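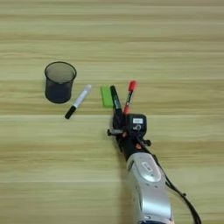 Timska is a grasp-planning package for robot hands with several fingers, written mainly by Ghazala Ghauri and first released in August as an add-on to the Tuta motion controller. It takes a camera view of a tabletop, proposes ways to pick up small items such as pens, markers and erasers, and passes the highest-scoring one to the arm.

14 shares | 3 comments

Planning

For each item the planner samples 512 candidate hand poses and throws out those that would hit the table or a neighboring object. The remaining poses are ranked by a learned score. The project's documentation calls this score a "confidence," a label critics consider generous, as it has never been checked against measured success rates.
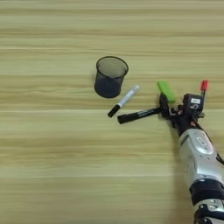
Thin objects remain the weak point. A marker lying flat leaves little room for fingertips underneath, and mesh containers tend to produce patchy depth readings. Version 2 claimed to fix both problems. The supporting report, dated February 4, 2021, covers 107 trials on a single table, with no comparison against a simple two-finger baseline.

Reception

Users of the rival planner Gilani measured a success rate of around 70 percent with Timska's default settings, well below the published figure. The Prellgate test suite does not list it.

Share this article (6)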